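Notes from my second month of hand-held demos

2023-03-12

I started recording demonstrations in January, and people at work keep asking what I do in the evenings, so I'm writing it down in one place.

The job is showing a robot how to put away small things. I don't drive an arm. I hold a gripper in each hand, squeeze to close the fingers, and do the task at a table at home. The recordings go to Kadir Yaman, who trains the policy and tells me which ones he threw out. We call the project Prudden. Before this we tried remote control with a leader arm setup called Henano, and I was slow at it. One tidy-up took me longer than doing the dishes.

So far I have sent in 2,151 episodes. Kadir dropped 116 of them, most from the first two weeks.

What I get wrong

My biggest problem was speed. I would move in quickly, stop short, and creep the last inch. The policy learned the creeping very well. Now I try to come in at one steady pace the whole way, even when it feels too slow at the start.

The second problem was regrasping. If I pinch a box badly, my habit is to let go and try again without thinking about it. Kadir wants some of those in the data, but he wants them marked. I say "again" out loud and write it on the sheet afterward.

Boxes and soft things

Small boxes are the easy half. I close on the two ends, with one finger pad flat against each, and keep the wide face free. A little blue box of blades, five to a pack, has become my standard warm-up object. It is light, so if I come in crooked it turns under the pads and I know to slow down.

Pouches are harder. Velvet folds under the fingers and a drawstring can end up anywhere. I hold the pouch over the bin and wait a beat before I open the jaws.
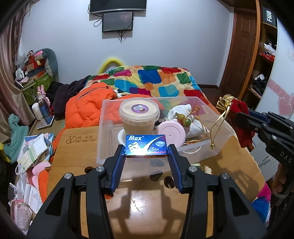
Two hands at once

Using both grippers took me nearly 400 episodes to get comfortable with. I kept watching one hand and letting the other drift. What helped was giving each hand its own object and keeping one hand still while the other worked.

My wrists get sore after an hour, so I stop at an hour.

Next up is the Eren list, which is all lids and jars. Kadir also wants the same tasks done at the Priltmont office on a plain white table, to see how much the policy depends on mine. I'm bringing the blades.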